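Laundry Is Still Our Job

6 July 2021

People ask me when a machine will do the laundry. My answer is not soon, and the reason is folding. Washing was solved long ago. A box with a drum does it well, and it never has to know what a sleeve is.

A padded jacket is a good test. Spread out on a sheet, it looks simple enough. But the seams pull one way and the filling pushes another, and every crease changes where the next grip should go.

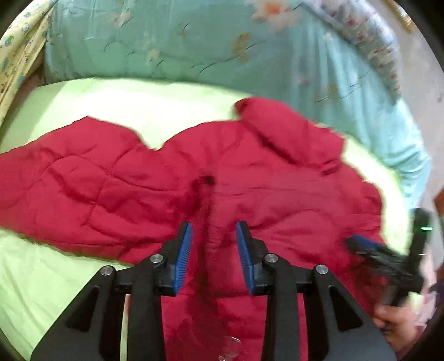 What the shop floor teaches

At Pratum, where I worked for 18 months, we packed almost 200 garments a shift by hand. We had a machine for sealing the bags. Folding stayed with people, and coats went to the most patient ones.

I expect plain towels to come first, then shirts. Jackets will take longer. A home machine that folds one coat in 33 minutes is no help to a family with a full basket. I would still buy one that did socks.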